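Devadiga adjustable reading lamp, floor-standing version

Posted 2018-02-08

We have a sitting room with one ceiling light in the wrong place. It hangs over the middle of the rug, so anyone on the sofa gets glare in the eyes and anyone in the armchair reads in their own shadow. I had put up with this for a long time. In the end I bought the Devadiga floor lamp in the matt olive finish, and I have now lived with it long enough to say what it is like.

It comes in a flat box with the base, three lengths of pole, the jointed head, a shade and a bag of fittings. Putting it together is easy. The poles screw into each other and the flex is already threaded through, so the main thing is to turn the base and not the pole, otherwise the flex twists. The leaflet does say this, but on the back, after the wiring advice. I did it wrong the first time and had to unscrew the lot.

The base is heavy. It is a plain round disc with a felt underside, and it does not tip when the head is pulled right out to the side. I was doubtful on carpet, where a lot of standard lamps lean, but this one stays upright. On our boards in the hall it slid a little when I pushed it with my foot, which I would expect of felt.

The head moves on two joints, one at the top of the pole and one just behind the shade. The upper joint is stiff and holds its place. The lower one has loosened a bit and I tighten it with the small key supplied every few weeks. It takes a moment, but you need to keep the key somewhere sensible. Mine is taped under the base.

Reach is good. With the lamp standing behind the arm of the sofa, the shade comes forward far enough to light a book on your lap. I had looked at the Gritstead arc lamp for the same spot, and that is a nicer shape, but the curve takes up a lot of room behind the seat and ours is nearly against the wall. If you have a big room and want a lamp to be looked at, I would go for the Gritstead. If you want to read, the Devadiga is better.

The shade is metal, painted white inside, and open at the top as well as the bottom. This matters more than I thought it would. The light from the top goes up the wall and softens the corner, so the room does not end up with one bright patch and the rest in gloom. I hardly use the ceiling light in the evening now. The only time it goes on is when somebody has dropped something.

You have to buy the bulb yourself. I started with a cool white one that was left over in the cupboard and it made the walls look grey. Ours are a warm off-white, and a warm white bulb put them right straight away. Anyone buying one of these should try a couple of bulbs before deciding they dislike the lamp. It will take a dimmable bulb, but there is no dimmer on the lamp itself.
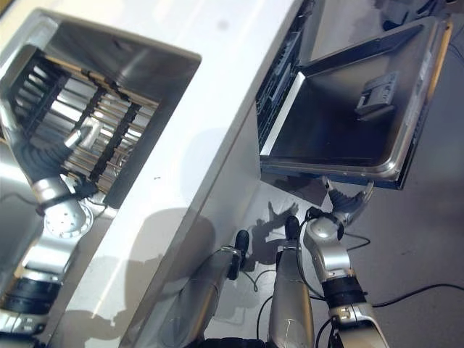
Thenmozhi Pisharody wrote that she has the same lamp in black and finds the foot switch the worst thing about it, because it sits on the flex close to the base and ends up under the sofa. She has put hers on a plug-in dimmer with its own slider and leaves the foot switch on all the time.

I agree about the switch. It is a big round button and it works well enough, but the flex is too short on the lamp side, so you have to choose between having the button where your foot can find it and having the lamp where you want it. I have mine poking out at the front of the sofa, with the flex tucked along the skirting. It looks untidy. For a lamp at this price I would have liked the switch on the head or on the pole. I may try the dimmer.

The finish has held up. The olive is darker than it looked on the website, closer to the green of an old army bag, and it goes with our curtains, which are a mustard linen. There is one scratch near the bottom, where the vacuum cleaner has caught it. The paint did not flake around it. Dust shows on the top of the base and wipes off.

I also tried the Varnell shade, which is sold separately and fits the same collar. It is a pleated fabric one in oatmeal, and I borrowed it to see whether the lamp could look a bit less like something from an office. It does look softer. But the fabric shade is wider and closes off most of the light going upwards, and the weight of it made the lower joint drop. I took it off again after a weekend. It might suit a bedroom, with the head left pointing straight down.

On the price, I paid full whack at 44 pounds for the lamp, plus the bulb. There are cheaper ones. My sister has a Dudness floor lamp that was a good deal less, and it gives a decent light, but the pole wobbles whenever someone walks past and the shade is thin plastic. Hers is in a spare room where it does not matter. I would not want it next to a chair I sit in every night.

The shop delivered in 6 days and the box was not damaged. One of the screws for the shade was missing. I emailed, and a packet of them arrived in the post without any fuss, though I had already used one from the garage by then.

The guarantee runs until February 2019, so a year, and it covers the joints and the switch but not the paint. I have stapled the receipt to the leaflet in case the lower joint gets any worse.

Marks out of 5:

Light: 5
Stability: 5
Looks: 4
Joints: 3
Switch: 2

I would buy it again for the same corner. I am thinking of a second one for the landing, where there is a chair and a small bookcase and no socket within easy reach, so that will need an extension lead or an electrician first. If I do get another, it will be the black.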